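Trondgate House, kitchen users' meeting
Minutes, December

1. Minutes of the last meeting were agreed.

2. Worktop. The toaster oven and toaster are to stay out. The chopping board is to be kept on the worktop and wiped after use.

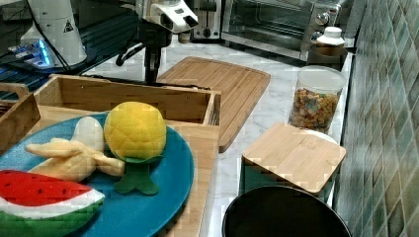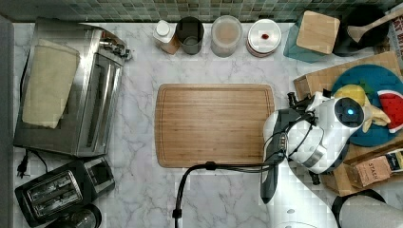

The play food belongs to the Estcombe playgroup and should go back to their cupboard by 2 pm. Tea towels are not to be left on top of the oven when it is on. Unplug anything not in use.

3. Stores. Dry goods to be labelled and dated. Flores will quote for 26 lidded tubs.

4. Budget. £100 agreed for shelving, from the £600 set aside. Usenis to be asked for a price.

5. Next meeting after the holidays, same room.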